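Ticket 47 - Bilge alarm panel, false high-level alarm in aft void
Vessel: Plotmont
Status: Closed
Component: Linitz level transmitter, channel 9

Reported: channel 9 goes into high-level alarm while the space is dry by manual sounding. Alarm clears on its own after 2 to 16 minutes. Other channels normal. Started in August, after the generator overhaul.

Checked supply at the panel, 24 V steady. Swapped channel 9 with a spare input card. Fault stayed with the field cable, so the card is good.
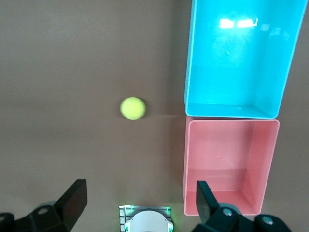 Does the alarm follow engine load?
It follows the port generator. With that set stopped, the channel read zero for the whole watch.

Loop current at the panel jumped from 4 mA to full scale with the port set running. At the transmitter end it held at 4 mA. Noise is getting in along the cable run - most likely where it shares a tray with the generator feeder. 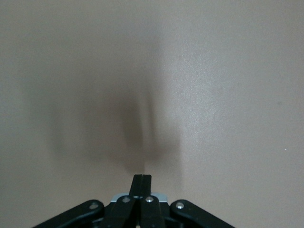 Opened the junction box at frame 16. Shield was cut back and not landed on either side. Joined the shield through the box, grounded at the panel end only, and moved the cable to the signal tray.

Retest with both sets on load: no alarm. Float test of channel 9 tripped at the correct level. Drawing markup sent to the Flitemside yard office.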